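**Ticket 134: long white power strip, front table** (still open)

Sunday, just after lunch. Me again, sorry! The strip I got from Stodix keeps sliding about whenever I push a plug in, and you end up holding it down with one hand (very annoying if you've got a cuppa in the other).

Tried so far:

- wiped the underside, no change
- put it on the thick beige mat, a bit better
- turned it so it lies diagonally, which suits the cord more than it suits me

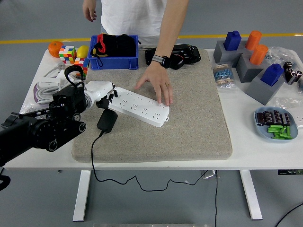 The black adapter is my other moan. Its cord goes over the front of the table and along the floor, and I've caught my foot in it 2 times since I set it up. Could Hendlow send some cord clips, and something sticky for under the strip? I'll leave it all where it is till I hear back.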